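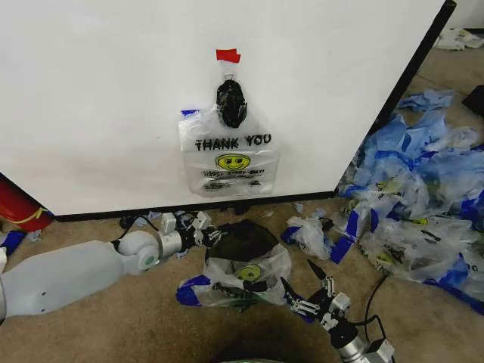 I have been going on about carrier bags to anyone who will listen since December, so you can imagine how pleased I was to hear that Dastville is finally getting its own bag swap. It opens in the old print room behind Mac an tSaoi from July 18, 2024, and the idea could hardly be simpler. You bring in the bags that have been breeding under your sink, and you take one away when you've come out without. The hanging spot is a little hook or ring on a white panel, with a bit of red tape above it, and the bag on it is one of those see-through ones with THANK YOU across the front in big black letters and a yellow smiley face underneath (I have a drawer full of similar ones at home, and I bet you do too!). Black bags get scrunched up and tucked inside the clear ones.

The whole thing was Sumaiya Saha's idea. She got fed up with throwing out bags at the end of every jumble sale and started keeping them in the boot of her car instead, and by spring she had 561 of them and no room for the shopping. "I could hear them rustling every time I went round a corner," she told me. Daithí Lynch offered her the print room, rent free, for the rest of the year, and he has promised to leave the side door open on market mornings.

You don't have to sign anything or swap like for like. Paper bags are welcome if they're dry, and so are the thick ones with proper handles, which go very quickly. What they can't take is anything that has had raw meat or fish in it, or bags with holes. Torn ones can go in the soft plastics bin outside Zokorel, and Gearóid Horgan empties that himself.

Nearly 300 bags went out during the trial fortnight, most of them to people on their way to the greengrocer. I went in on the second morning with 11 of mine and came home with 2 — my husband counted that as a triumph.

If you can spare an hour for sorting and folding, leave your name with Sumaiya at the side door. There's tea, and Eoin Sheehan usually brings scones.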